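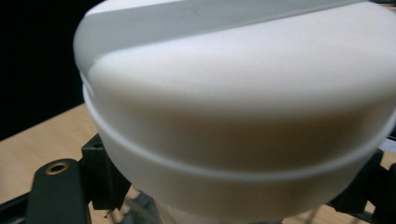 How many demonstrations do I need before training?

Plan on 19 good ones for a single pick-and-place task, and add more if the start position changes.

Keep each demonstration short. Start with the fingers open, move in at an even speed, close, lift, set down, open again. If you fumble, stop and record it over – do not try to rescue it.
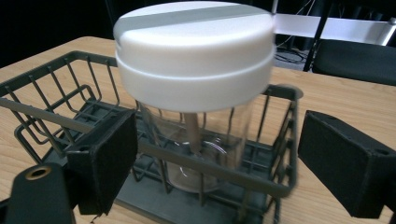
Hold still for two seconds before you close. Robel Mekonnen trims our recordings and uses that pause to find the grasp.
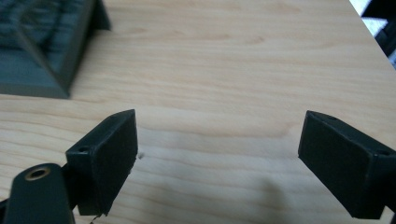

End every demonstration the same way. Back off, open wide, and stop. With nothing between the fingers and bare wood between the pads, the last part of the recording is easy to label. Save it, then reset for the next one.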